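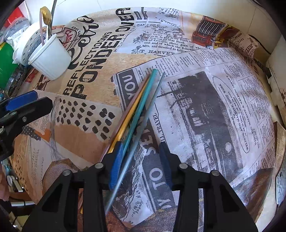 Nobody reads the help page of a slot, a reader wrote under my last column, and if somebody wants to know the payout percentage he can open it and look. The comment got 76 likes, so I suppose many people think the same. I want to answer it properly, as I did not have space for it there.

November | By our guest writer, Dreda Slots Review
Print this page | E-mail this page

We use cookies to remember your settings. By staying on this page you accept them.

My opinion is simple. When a casino offers a slot in more than one payout version, the version should be written on the game tile in the lobby, before the player opens the game.

For readers who are new to the subject, many studios now deliver the same slot with different return settings. The pictures are the same, the music is the same, the bonus round is the same. The casino chooses which setting to buy. Rendeck is a good case. It is a five-reel game from Emetden, and I have played it for years at two different sites. I believed that I was playing one game. Then one evening I compared the help pages and found that the percentages were different by more than two points. Nothing in the name had changed, and nothing in the colors of the game.

The reader is right that the information exists. I opened Rendeck at Campos to see how long the way is. First you must log in. Then the game loads, and you close a message about a tournament. Then comes a small menu in the corner, and behind it a help section with 30 pages, in which the payout percentage stands on the last but one. On my telephone the text is gray on dark blue. I am a patient person and my eyes are good, and still I went past it the first time.

Campos has 473 slots in its lobby. To compare them in this way would take a player more evenings than he will ever spend there. I do not think it is fair to say to him that he could have looked.

I know the arguments from the other side, and some of them are serious. One is that the percentage is calculated over millions of spins and tells you very little about a single session. It is true. I have lost quickly on generous games and I once won 80 dollars on a very bad one, after I had almost gone to bed. But a number that is only true in the long run is still important for people who play in the long run, and these are the regular customers.

Another argument is that the number on the tile would make players chase the highest figure and forget that every slot keeps a part of the money. I take this more seriously. Some players will surely read a high figure as a promise. For this reason I would prefer to see it written the other way, as the share the house keeps. A small "4%" or "6%" in the corner of the tile, with the word "cost" beside it, would be harder to misunderstand.

The argument I cannot accept is that there is no room. The same tiles have room for "Hot", "New", "Exclusive" and a little flame that moves.

Emetden could also help here. If a studio sells three versions of Rendeck, it can give them three names, or at least put a letter after the name. When I buy milk, the low-fat one has a different label. I do not have to open it in the shop and search inside.

I have sent this suggestion to Campos through the contact form. Until now I have only the automatic reply, which thanked me and offered me ten free spins on a game with no percentage on its tile.

Sign up for our newsletter and receive new columns by e-mail.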